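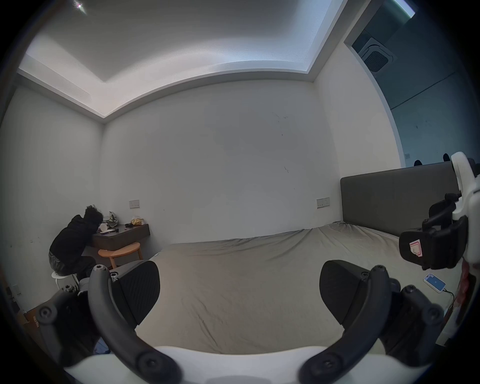
From: Chang-ho Gil
To: Fosstead residents list
Date: 14/04/2021
Subject: Re: Grey fitted sheet does not stay flat

Dear Bo-ram, dear all,

Bo-ram Noh wrote:

> I moved into one of the small bedrooms on the second floor and I have
> a problem with the bottom sheet. I make the bed in the morning and by
> the evening it is full of creases again, mostly near the headboard.
> Is the sheet too big, or am I putting it on wrongly? Also, can we buy
> our own sheets, or must we use the ones from the cupboard?
> Bo-ram, room 351

I had the same question when I came here in November, so I will write what I have learned. Please correct me if something has changed.

The grey sheets in the cupboard come in 2 depths, and they look the same when they are folded. The deep ones are for the old mattresses. If you put a deep one on a thin mattress there is too much cloth left over, and it collects at the head end and along the side by the desk. Please look at the label in the corner seam. Ours should say 25 or less. If it says 40, take it back and exchange it.

For putting it on, I start at the head, at the corner which is more difficult to reach. In my room this is the one behind the headboard side. The headboard is tall and the mattress sits tight against it, so I first pull the mattress a little towards me, put both head corners on, and push it back. Then the two corners at the foot, crosswise. After that I go along the long sides with a flat hand and push the edge under. It takes three minutes, perhaps less when you are used to it.

Wichai Jitpraphai told me that he irons his sheet. I have tried this once and I don't recommend it -- the elastic became weak in one corner and now it jumps off in the night. Taking it from the dryer while it is still a little damp is enough for me.

One more thing about charging the telephone. Many of us leave it lying on the bed with the cable going over the side. When you pull the sheet, the cable comes with it, and I have broken one plug in this manner. Now I put mine on the desk before I start. The desks are small, I know, and when you are working there is hardly space for your elbows, but a telephone still fits.

About your own sheets: yes, it is allowed. I-seul Bang bought hers from Pruken and she is content with them. Only please write your room number on the label, as the laundry goes down all together and the plain grey ones are impossible to tell apart afterwards. Jae-in Jang is still missing one pillowcase from last month (light grey, with a button). If it is in your pile, she would be glad to have it back.

With kind regards,
Chang-ho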